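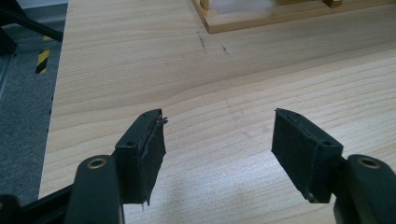
Shared bench log, handheld gripper, December 2024

Both fingers are back on and the thing opens all the way again! I had been putting this off since October, when Byung-chul pointed out that my old links flexed every time I squeezed hard. The new ones are printed thicker and they feel so much better in the hand. No creak, no side play, and the brass rings went in straight (second try, but still).

Left pad is a mess. The edges are frayed and there's a flap coming up at the top corner. The right one still looks decent, so I'm leaving it alone. I want to glue a fresh strip on the left before the long sessions, but Luzius has the sheet of pad material in his drawer and I don't feel like cutting into it without asking. Luzius, if you read this, can I have a piece?

Settings for whoever picks it up next:
Finger travel limit: 7 on the dial
Screws on the finger blocks: snug, then stop. The holes strip easily.
Workard firmware: the one from October, don't update yet

Then on to shoes, which I've been looking forward to all week. Boxes and blocks are fun for an afternoon, but you learn so much more from something with straps. Hermine brought in a bag of old pairs and they are perfect for this. The job is simple to say: come in with one finger on each side of the sole, close, lift, set it down on the wooden rack.
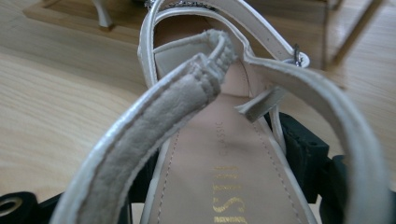
Coming in from the toe end feels the most natural to me, with the heel pointing away. The trouble with sandals is that the wide straps get between the finger and the sole, so you have to think about where the pad will land before you close. I love this kind of problem. Vega thinks we should go in lower and let the straps ride over the blocks, and I think she's right, at least for anything with a high heel.

Plan is 20 runs per pair, 2 people taking turns so our wrists survive. Ingeborg wants 4,000 in total before she trains anything, and I told her she'd get them if she kept the coffee coming.

Still to do:
New left pad (see above)
Shorter screws for the right block
Ask Vega to draw her low approach on the whiteboard
Try the flat shoes from Hermine's bag the same way and write down what changes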